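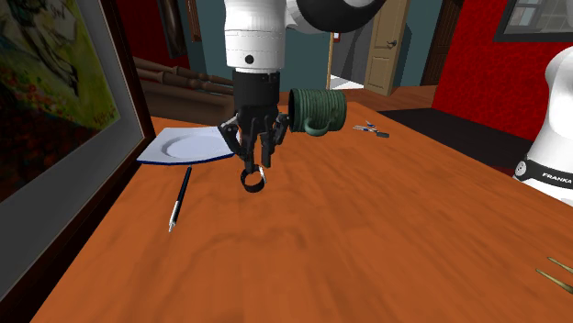 Grendell has put a price on Pultik, its simulated training ground for robot hands: $2,315 a year per seat, starting in June. The Festholm-based firm says buyers get 80 furnished rooms, a stock of household items and a set of ready-made grasping tasks, and that a hand trained there can be moved to real hardware "with little or no tuning."

That last claim deserves a hard look. The demo material leans on rendered tabletops with a plate, a mug, a pen and scissors, and a small ring held in the fingertips. Rings are a fair test of a multi-fingered hand. But Grendell has published no success rates from a physical arm, and the one outside trial it cites, at the parts supplier Won, covered just five objects.

Declan McAlister, who runs product at Grendell, said hardware results would come "later in the year" and would not say which grippers were used. The license also limits each seat to 4 simulations at a time, with extra runs billed separately. Grendell has not said what those will cost. A free trial is promised, without a start date.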